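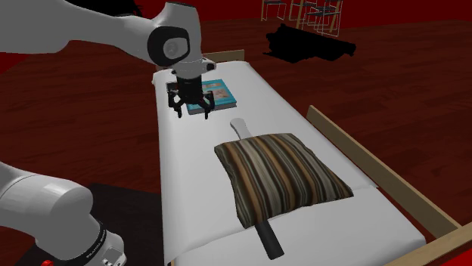

Household Guidance Sheet 16
Gallstead Residential Services
Revised 24 July 2020

## Washing, Drying and Storing Household Linens

This sheet replaces the earlier guidance on sheets, towels and table linens. It applies to all furnished apartments at Gallstead and Zesdale, and may be useful to residents who supply their own linens. Instructions for the shared laundry rooms are posted on the wall beside the machines and are not repeated in full.

Where a care label and this sheet disagree, follow the care label.

### Sorting

Sort by color first and by weight second. A load that mixes bath towels with pillowcases will spin unevenly, and the pillowcases will come out badly creased. Sheets should be washed with other sheets. Kitchen towels are to be kept apart from bedding at all times, including in the hamper.

Before loading:

- Close zippers and fasten any buttons on duvet covers.
- Turn pillowcases inside out and shake out the corners.
- Check fitted sheets for small items caught in the elastic. Socks are the usual find.
- Treat stains while they are still visible and the fabric is dry enough to handle.

New colored linens should be washed alone the first time. Dark blue and red towels may need two or three separate washes before they stop releasing dye. To test, press a damp white cloth against a folded corner for a minute and look for color on the cloth.

### Water temperature

Warm water is suitable for most cotton and cotton-blend bedding. Hot water may be used for white cotton sheets and towels when there has been illness in the home, provided the label allows it. Cold water is recommended for anything dark, anything embroidered, and anything with a trim that was sewn on separately.

Linen fabric – as distinct from "linens" in the general sense – should be washed in cool or warm water on a gentle cycle. It loosens with each wash and does not need softener.

### Detergent

Residents consistently use more detergent than is required. The lowest line on the measuring cap is sufficient for a normal load in the Zesdale laundry room, where the water is soft. At Gallstead the water is harder, and the middle line is appropriate. Excess detergent stays in the fabric, leaves towels stiff, and in time produces the stale smell that many people try to correct by adding still more.

If towels have reached that condition, wash them once in hot water with no detergent, adding one cup of plain white vinegar to the drum. Run a second cycle with water only. Vinegar must never be used in the same load as chlorine bleach.

Fabric softener should not be used on towels, cleaning cloths or flame-resistant items. It may be used sparingly on sheets.

### Stains

Most stains on bedding are of a few common kinds, and each responds best to its own treatment. Do not put a stained item through the dryer. Heat will set what is left of the stain, and later treatment is seldom successful.

| Stain | First step | Then |
|---|---|---|
| Blood | Rinse in cold water from the back of the fabric | Rub in a little bar soap, rinse, wash cold |
| Coffee or tea | Blot, then rinse in cool water | Apply liquid detergent, wait ten minutes, wash warm |
| Cooking oil | Cover with cornstarch and leave for half an hour | Brush off, apply dish soap, wash as warm as the label permits |
| Candle wax | Harden with ice and lift off with a dull knife | Press between paper towels with a warm iron |
| Ink | Blot with rubbing alcohol on a cotton pad | Change the pad often, rinse, wash |
| Perspiration | Soak in warm water with oxygen bleach | Wash on the warmest permitted setting |

Old yellow marks on pillowcases can often be reduced by an overnight soak in oxygen bleach. They may not come out entirely. Rubbing alcohol is flammable; use it near an open window, keep it away from flames, and rinse the item fully before washing.

### Drying

Shake each item before it goes into the dryer. Sheets twist during the spin cycle and, if loaded as they come out, will roll into a ball with a damp center. Stopping the dryer halfway through to untangle them shortens the total time considerably.

Remove sheets while they are very slightly damp at the hems and spread them over a rail or the back of a chair to finish. Sheets treated this way seldom need ironing. Towels, by contrast, should be completely dry before folding.

Line drying is permitted in the Gallstead courtyard and on the rear balconies at Zesdale. Linens may not be hung from front-facing windows or railings. Hang sheets by the hem with a few inches folded over the line, and keep the pegs away from the corners, where the fabric tears most easily. White cotton benefits from direct sun. Colored items should be hung in shade or inside out.

The lint screen must be cleaned after every load. Residents are asked to do this on finishing and to check it again on starting, as the previous user may have forgotten.

### Ironing

Ironing bedding is a matter of preference. Those who wish to iron will obtain most of the visible benefit by pressing only the pillowcases and the top fold of the flat sheet. Iron cotton while it is damp, or use a spray bottle. Begin with the hems and work toward the middle. Embroidered pieces are pressed face down on a folded towel.

Allow pressed items to cool flat before stacking. Tablecloths too large for the board may be ironed on a table padded with a blanket and an old sheet, except where the table has a waxed or lacquered finish.

### Folding a fitted sheet

This is the question received most often by the Gallstead office, and the following method is the one taught by Calum Rutherford, the linen supervisor, to new housekeeping staff.

1. Hold the sheet by two adjacent corners on a short side, inside out, with one hand inside each corner.
2. Bring the right hand to the left and fold the right corner over the left, so that one pocket sits inside the other.
3. Run the free hand down the edge to find the next corner, and tuck it over the first two.
4. Repeat with the last corner. All four are now nested together.
5. Lay the sheet on a flat surface and straighten it so that the elastic lies along two sides.
6. Fold the elastic edges inward to make a rectangle, then fold in thirds lengthwise and in thirds again.

It is easier to learn on a twin sheet than on a king. Mr. Rutherford advises practicing on a bed or large table for the first few attempts, and not worrying about a bulge at one corner.

### Storage

Linens should be stored clean, dry and loosely stacked. A tightly packed closet traps moisture, particularly against an outside wall. Leave a gap of 2 inches between the stack and the back of the closet. The slatted Tandis shelves fitted in the larger apartments allow air to pass from below and should not be lined with paper or plastic.

Store each set inside one of its own pillowcases. The set then stays together and may be lifted out as a unit, and the size can be written on a small tag pinned to the opening. Place newly washed sets at the bottom of the stack and take from the top, so that all sets are used in turn.

Cedar blocks may be placed near wool blankets but should not touch them. Sand the blocks lightly once a year to restore the scent. Mothballs are not permitted in any Gallstead or Zesdale apartment.

Blankets put away for the season should be washed or aired first, then kept in a cotton bag. Vacuum bags are acceptable for synthetic fillings but will damage down if it is left compressed for many months.

### When to replace

There is no fixed lifespan for a sheet. Hold it up to a window; where light passes through the center much more readily than through the edges, the fabric is near the end of its use. Worn flat sheets can be cut down into dust covers or drop cloths for painting. Worn towels make good floor cloths once the side hems have been trimmed off.

Elastic on fitted sheets usually fails before the fabric does. Replacement elastic is inexpensive and can be sewn in by hand at the corners alone.

Residents of furnished apartments should not discard linens supplied with the unit. Return them to the linen room in the Pritchard Building, where an exchange will be made at the counter. The housekeeping desk may be reached from any house telephone at extension 1072. Please have the apartment number ready, together with the bed size, and allow up to 5 working days for king-size sets and for mattress pads of any kind.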